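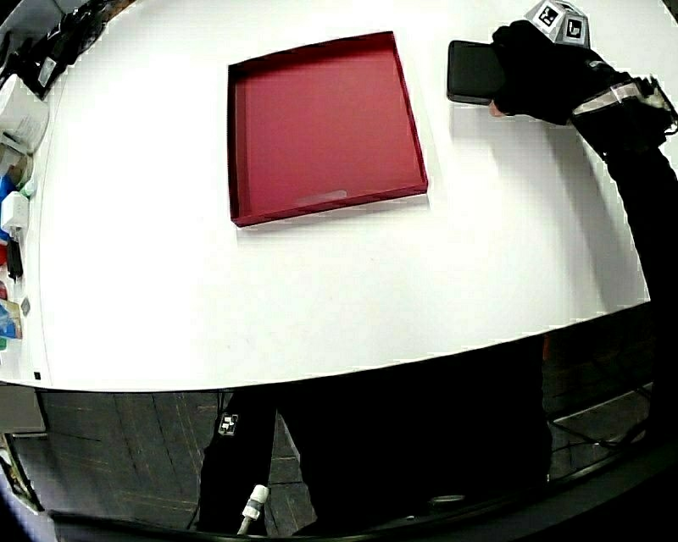

Give Me a Short Menu

The best lunch I've had this year came from a place with four things on the board. Four! Soup, a toastie, a pie and whatever the cook fancied making that morning, and when the pie ran out somebody wiped it off with a sleeve and that was the end of it.

I'm talking about Drovgate, up the hill past the station, and I've been back far too often since March. The leek and potato soup is thick enough to hold the spoon up (nearly), the bread comes with proper salted butter, and you can eat very well for under a tenner.

Compare that with the last big menu I was handed, which ran to 36 mains. Curry, burgers, three kinds of lasagne, a whole page of things in baskets. I spent 15 minutes reading it and then panicked and ordered fish and chips, and so did everyone else at the table. Who is buying the other 35? How long has the duck been waiting in that freezer?

My friend Colton Beaulieu thinks I'm being unfair. He has two fussy children and says a long list is the only way his family gets through a meal out in peace. Fair enough, and I'd never take the fish fingers away from them. But I'd still love more kitchens to be brave and cook a handful of dishes they're mad about. Put the pie on, sell the lot, wipe the board clean and do it again tomorrow. I'll be in the queue by noon, and I'm having the soup as well.

Jaxon Fraser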